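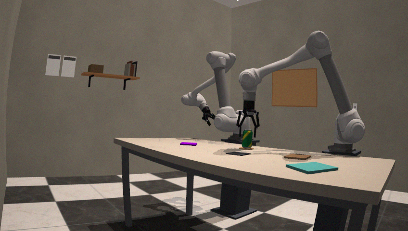 About Lekach

Lekach is a shared workshop on the ground floor of the old Murkow building. Members rent bench space by the month and have use of the lathe, the small mill, two printers and the electronics room. The workshop opened as a general engineering space. Most of the work in the back half is now on one long-running robot build called Hustine, and this page is mainly about that.

Hustine

Hustine is a table with two arms on it. The arms are bolted to base plates along one long side and share the space over the tabletop. Each has a two-sided gripper with angular linkages. The job of the machine is to pick up ordinary household objects, put them down somewhere else and do so without the arms getting in each other's way. We use drinks cans, coasters, notebooks and flat items of various sizes as test objects. They are cheap and everyone has some.

The project was registered with the workshop on February 7, 2018, when Ishbel Rennie and Kha Dương took a joint bench and started on the table frame. The first version carried a single arm on a board clamped to a trestle. It flexed. The present tabletop is a solid slab on a steel frame, with pedestals underneath to take the load of the arms directly to the floor. The slab is 60 mm thick and 1410 mm long. Members who want to copy it should ask for the drawing, as the first set of hole positions was wrong and still circulates.

How we work

Everything on Hustine is run in simulation before it is run on the bench. The simulated room has the table, both arms, the walls, a cork board, a shelf and a chequered floor. The floor pattern was chosen early on for practical reasons: a regular pattern makes it easy to see when a virtual camera has been placed at the wrong angle or given the wrong lens setting. It has been kept in every version.

The software that holds this together is MacRitchie, written here by Si-woo So. It reads one description of the cell and passes it to both the simulator and the motor controllers. Joint limits, link lengths, gripper opening and the position of each base plate are all set in that one file. Before MacRitchie there were separate files for the simulator and the bench, and they drifted apart. A base plate moved by a few millimetres on the bench and left alone in the other file will cost an evening.

A motion is written, run in simulation with the objects in fixed places, then run again with the objects moved by random amounts. The usual batch is 250 runs. If the batch finishes without an arm touching the other arm, the wall or the table, the motion can be tried on the bench at low speed with a member at the stop button. Failed runs are kept along with the random seed, so that they can be played back exactly.

Cameras are part of the model too. There is a view of the whole table and there are close views that look past the gripper fingers. The close views are the useful ones for checking approach angles.
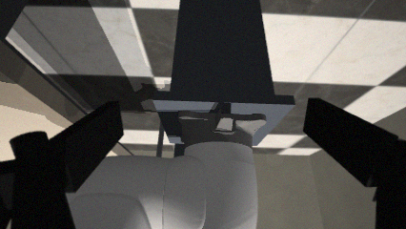 Most of what we have learned from them concerns the other arm. With a single arm, the only things near the fingers are the object and the table. With two, the casing of one arm can come between the fingers of the other well before the planner reports a collision, as its clearance figure is measured to the nearest surface and takes no account of what the gripper is about to close on. MacRitchie now treats the volume between open fingers as occupied, and the planner will not route the other arm through it unless told to. This made some motions slower. It also removed a class of fault that we had been patching by hand.

Shadows are left switched on in the close views. They slow the rendering, but a dark gripper against a dark part of the floor is a difficult case for the vision code and we would sooner have it in the test set.

People

Ishbel Rennie looks after the mechanical side: table, base plates, pedestals and anything that goes on the mill. She also runs the induction for new members.

Kha Dương built the control cabinet and maintains the wiring. Requests to open the cabinet go to him.

Si-woo So writes and maintains MacRitchie and keeps the simulated cell up to date with the real one.

Flora Tosh works on grasping. The choice of test objects is hers, as is the log of failed runs.

Eyerusalem Mekonnen manages the workshop itself, including bench bookings, the machine rota and safety records. She is the person to write to about membership.

Current work

Handing an object from one arm to the other works in simulation for upright cans. It does not yet work for flat objects. The fingers come down well enough over something tall, but a thin item lying on the tabletop gives them very little to close on. Flora is testing a method in which one arm slides the item until part of it overhangs the edge and the other takes it from the side. Reach is the difficulty, as the arms stand at the rear and the front edge is at the limit of what they can cover with the wrist turned level.

Fingertip shape is also under review. The present tips are blunt. Narrower ones have been drawn and will be printed once the mounting holes are agreed.

The cabinet is due to be rewired in November and the bench will be out of use while that is done. Simulation work will continue as normal.

Joining

Full members have access at all hours after induction. Evening members have access from 6 pm. Both can use the lathe and mill once signed off by Ishbel.

No robotics background is needed to work on Hustine. New people normally begin with the simulated cell, which runs on an ordinary desktop machine, and move to the bench when they have taken one motion through a full batch. The bench rules are short: 2 people present whenever the arms are powered, one of them at the stop button, long hair tied back, nothing left on the tabletop that is not in the model.

Visitors are welcome by arrangement. The entrance is at the side of the Murkow building, through the yard. Ring the lower bell.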